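The Demonstration

Maëlle Pelletier had agreed to report on the robotics club for the Shenoy student paper, and by the second hour she regretted it. The club was called Mimano. It had 421 dollars left from a grant, a borrowed floor and a claim she did not believe for one minute, that a machine could learn to tidy a table from watching people do it by hand.

"It doesn't watch," Carter McIntyre told her. "It gets the recordings. The fingers, the angle, when they close. You wear the thing on your hand and do the job, and later the arm does the job."

"Later when?"

"Later," said Carter, who was the president and had the patience of one.

She wrote down 'later' and underlined it. Then she went and stood out of the way to see what the job was. 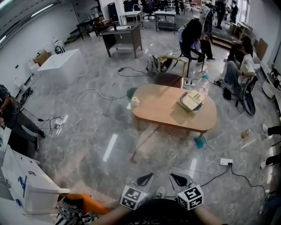
The coffee table, with a gripper in each hand.

"Once more," Carter called across the floor. "Slower on the left."

Maëlle leaned over to him. "How many times has this been done?"

"With this table? 2291."

"And how many do you need?"

"Pernix says 3156." Pernix was the program that ate the recordings. A graduate named Jelton had written it and moved away in March, and the club spoke of it the way her grandmother spoke of the boiler.

"Why 3156?"

Carter looked at her as if she had asked why water was wet. "That's what it says on the screen."

She had sat through two of these clubs before. There had been the drone that would deliver lunch and the bin that would sort its own trash, and both had ended as a poster in a hallway. The students were always nice. They always stayed late. What bothered her was how quickly they stopped asking whether anybody wanted the thing. A person could clear a coffee table in the time it took to strap on the headset.

She said so. Carter did not get angry, which annoyed her.

"Try it," he said.

"I'm here to write."

"So write that you tried it."
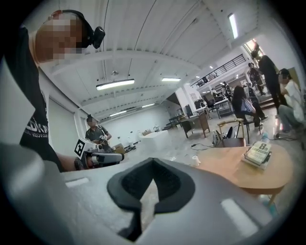
A gripper was heavier in the mind than in the hand, she found. She had expected to feel silly and she did, but she had not expected to be bad at it. The finger went where she aimed and then a little past. Carter, beside her, talked about jaws and timing, and she looked over at the oval table, where the water bottle stood behind the book with 8th CONFESSION on the cover, and tried to decide which of them she would knock down first. She chose the bottle. It seemed the less embarrassing of the two.

It took her four tries to get hold of it. On the fifth she set it down two inches from where she had meant to, and let go, and it stayed up.

"Is that one any use to you?" she asked.

"They're all some use."

"Even the bad ones?"

"Pernix throws those out."

"So you don't know how many you have."

Carter opened his mouth and closed it again. He went over to the laptop and stood there for a while, scrolling, with his back to her. She heard him ask somebody whether 2291 was before or after. Nobody seemed sure.

Maëlle took out her notebook. She crossed out the underline beneath 'later', left the word, and picked up the gripper again to wait for him.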